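Clirnetti Delegation Interpretation Set - Hire and Purchase

The Clirnetti set carries interpreted speech from booth to listener at summits, ministerial meetings and bilateral talks. It is supplied by Tostel from the Skamlow depot, complete with transmitter, interpreter consoles, receivers and charging cases.

What is supplied

Each set has 2 interpreter consoles, one infrared transmitter and 141 delegate receivers. A larger set with 227 receivers uses the same transmitter with extra radiator panels. Receivers are numbered on the back and packed in seat order if a seating plan is sent with the booking.

Channels are assigned at the transmitter. The floor language is always on channel one. Relay interpretation is switched at the console, so an interpreter working from a second language can take the feed from the neighbouring booth without leaving the microphone.

Room requirements

Infrared does not pass through solid walls, and for closed sessions this is the usual reason for choosing it over radio. Doors should be shut and blinds drawn during restricted items. Direct sunlight on the radiator panels shortens the range. Rooms with a pillar or a raised press platform need one further panel - please mark these on the floor plan.

Receivers clip to a lapel or jacket pocket, or hang from the neck cord. The lens must face outwards and must not be covered by clothing.
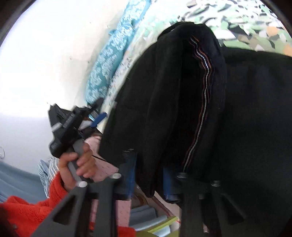 Press and overflow rooms

A separate audio feed box gives broadcasters the floor sound and any one interpreted channel. Outputs are balanced and isolated. The press feed can be cut from the chair's desk when a meeting goes into private session, and a red lamp on the box shows that it is off.

Options

Meléndez table booth, two seats
Additional radiator panel with stand
Spare receiver battery tray
Headsets with single earpiece

Hire terms

The minimum hire is one day. Set-up and line checks are done the evening before, or from 6 a.m. where the venue is under security control. Names of technicians for accreditation are sent once the booking is confirmed. Missing receivers are charged at replacement cost.

Bookings: Johanna Imhof
Technical questions and floor plans: Barbara Kalinowski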